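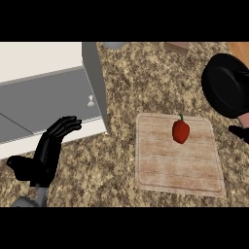

# Does fast travel change how players explore? Project report, Game Studies elective

Tuesday, October 1, 2024

We set out to test a claim that gets repeated in nearly every review of an open-world game: that fast travel kills exploration. I doubted it going in, and I still mostly doubt it, though the reasons have shifted.

## Method

We used Gorkeo, a small adventure game set in the harbor town of Lutport. It has 32 optional locations and a menu setting that turns fast travel off. Each of our 11 players got 90 minutes with a fresh save. One group had fast travel on, the other had it off. We logged which optional locations they entered.

## Results

The group without fast travel walked past more places, as you would expect. They did not go into many more of them. The median difference was 4 locations, and most of that came from the Skolska district, where the main road runs right by the doors. I would call that map design before I would call it curiosity.

The Beaulieu side quest was skipped by almost everyone in both groups. Several players said the marker looked like decoration.

## Problems

The sample is too small to prove anything, and we recruited from our own class. Two players had finished the game in March and knew where things were. We kept their data in, which I argued against.

"Entered a location" is also a weak measure. A player who opens a door by accident counts the same as one who searches every room – our log can't tell them apart.

## Next steps

Repeat the test with new players and record time spent inside each location.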